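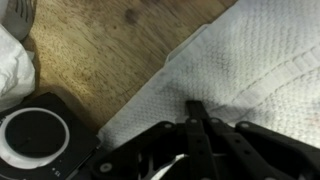
Contents | Preface | Part One | Part Two | Exercises | Index

Chapter 6
Teaching by Hand: Learning from Demonstrations

When I started out in this field I wrote rules. If the gripper is over the towel, go down. If it's down, close. I had pages of the stuff, and I was so proud of it! Then I gave my robot a towel with a fold in it and the whole thing fell apart – my rules had been written for a flat rectangle, and I'd never once thought about a rumpled one.

This chapter is about the other way of doing it. You move the arm yourself, save what the cameras and joints report while you do, and let a network work out the rules it would take you a year to write down. The idea is old and pretty simple. Doing it well takes patience, and most of what I know about that I learned from Wubit Tamiru, who ran the Clakden study we'll keep coming back to.

Her question was a nice plain one: how many demonstrations does a robot need before it can handle a paper towel on a kitchen counter? Paper is a mean choice. It's thin, it creases, it slides when you push it, and a fingertip that comes down a hair too low just presses it into the wood.

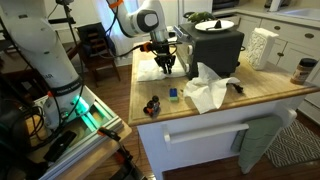

So Wubit's team collected 1000 demonstrations and trained the same network on bigger and bigger slices of them. With 25 it mostly flailed. By 800 it was picking up the towel on most tries, and the last 200 hardly moved the score at all. I remember looking at that curve and thinking we could all have gone home early (she didn't find this as funny as I did).

But look at what Mounir Ghoneim did next, because it's the part I want you to hang on to. He sorted the demonstrations by how the towel was lying when each one began, then trained on a smaller set, picked so that the folded and crumpled starts got their fair share. That set did nearly as well as the full pile. Variety was doing a lot of the work we'd been giving to sheer numbers.

We'll take this in order. Section 6.1 covers recording and what to save, wrist view included. Section 6.2 trains a first policy, and 6.3 goes through the Clakden results properly, error bars and all. If you've never plotted a learning curve, flip back to Chapter 4 first – you'll need one by the second exercise.

Last updated: 11th July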